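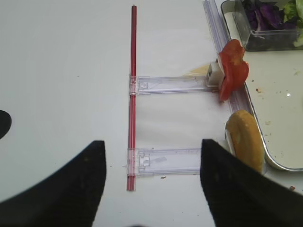
Venkatesh Rai asked whether a practice cell that only ever assembles sandwiches needs written rules at all, given that no food leaves the room. The answer adopted at Plerkano is yes. Food residue affects grip, hygiene and the quality of recorded work in the same way whether or not the product is eaten, and rules kept during practice are the rules people keep later.

This page sets out the procedure for preparing, running and closing a tabletop food assembly cell with a single robot arm. It applies to all operators, including visitors working under supervision. Operators who have not read the Privness site rules should do so first.

Before the session

Step 1. Clear and wipe the table. Use the food-safe cleaner assigned to the cell and allow the surface to dry. Fixtures are wiped separately, with particular care at clips and joints, where crumbs collect.

Step 2. Check the fixtures. Holders, rods and dividers must sit square to the tray and must not shift under light hand pressure. A fixture that moves is to be secured again before any ingredient is placed. Clear plastic parts are easily overlooked when cracked, and should be checked by touch as well as by eye.

Step 3. Load the ingredients. Each ingredient has its own station, and stations are not exchanged during a session. Bread and tomato stand on edge at their holders so that the gripper can close on them from two sides. Shredded vegetables remain in their container inside the tray. 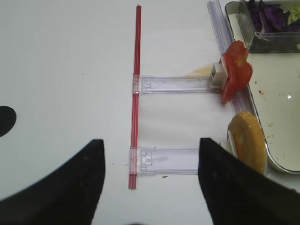 Step 4. Confirm the approach path. With the gripper open, bring the arm to each station at reduced speed. The fingers should reach the ingredient without touching the rods or the rails. Record any contact in the log, correct the cause and repeat the check for that station.

During the session

Step 5. Keep hands outside the marked area while the arm is enabled. This rule has no exceptions for small corrections. If a slice falls or a bun turns over, stop the arm, wait for the stop to be confirmed, and only then reach in.

Step 6. Build from the bottom up. The bottom bun is placed first, cut side up, in the open part of the tray. Lettuce and other loose items are released from a low height, with the wrist still — a high release scatters shreds across the tray and into the fixtures.
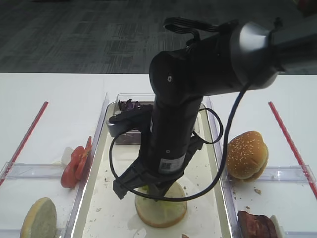 The arm should then be raised straight up until the fingers are clear of the bread, and moved sideways only after that. Cables at the wrist need to be watched throughout this motion. If a cable touches food or catches on a divider, the run is stopped and the cable is secured before work resumes.

Step 7. Limit the time that ingredients stay out. Sliced and cooked items are replaced after 70 minutes at the stations, or sooner if they no longer hold their shape. Irena Stępień keeps the replacement schedule and should be told of any change to the ingredient list.

Step 8. Inspect between runs. A few crumbs in the tray are acceptable during a session. Residue on the gripper fingers is not, and the fingers are wiped after every 16 runs at the latest.

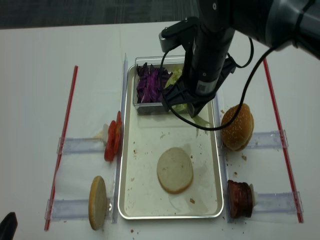 Both sides of the table are inspected, including the surface around the outer rods. The operator signs the log after each inspection and notes any station that had to be reloaded.

After the session

Step 9. Disable the arm before removing food. All ingredients are discarded, including unused ones. Nothing handled in the cell may be eaten or returned to a refrigerator.

Step 10. Wash the tray and container, wipe the fixtures, and leave the arm in its rest position. The log is left beside the controller for the next operator. Logs are collected each Thursday and kept for 26 weeks.

Questions about this procedure should be addressed to Lorna MacLeish. Requests to add a station or change a holder require a new approach path check, signed by two operators.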